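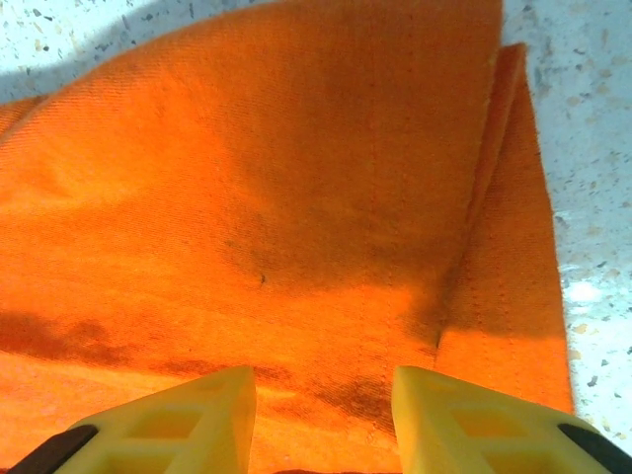 *Orange cloth on a speckled countertop.*

## 4. Turning down the feed

Okay, the app is on your phone and you've logged in once. Now comes the part I wrote this guide for, which is getting Huvau to show you fewer things. I run the Golholm group (808 members, mostly neighbors and their cousins) and this is the exact setup I use myself.

1. Open Huvau and tap your initials in the top corner. Go to **Feed**, then **Sources**.
2. Switch off **Suggested posts**. The app asks if you're sure. You are!
3. Scroll down to **Daily limit** and type 50. I started at 200 and got nothing done all of May, so please learn from me.
4. Set **Refresh** to **Manual**. The feed now stays put until you pull it down with your thumb.
5. Go back one screen and tap **Save**. Leaving with the back arrow throws out everything you just did, and yes, I've done that more than once.

**Note:** If you came over from Stalalside, your old follows get imported as "interests," and those count as suggestions. You'll need to star the people you want to keep *before* step 2. Finn Albers lost his whole cycling crowd this way and had to add them back by hand.

### Like counts

I hide these too. Go to **Display**, then **Numbers**, and pick **Only mine** or **None**. I went with None and missed them for 3 evenings — after that I forgot they existed. Reto Aebischer likes his on, and he's a calmer person than I am, so pick whatever suits you.

**Caution:** Don't tap **Reset profile** on that same screen. It sits right under Numbers and it wipes your mutes, your lists and your saved posts, with no undo.

### If the suggestions come back

They sometimes do after an update. Check these first:

- **Sources** may have flipped back on, so repeat steps 1 and 2.
- The Wallner plug-in, if you use it, has its own feed switch under **Extras**. Turn that off as well.
- Log out on your tablet. An old session can push its settings back to your phone.

Still seeing them? Post in the group with your app version and I'll take a look, usually after 8 p.m. Section 5 covers notifications.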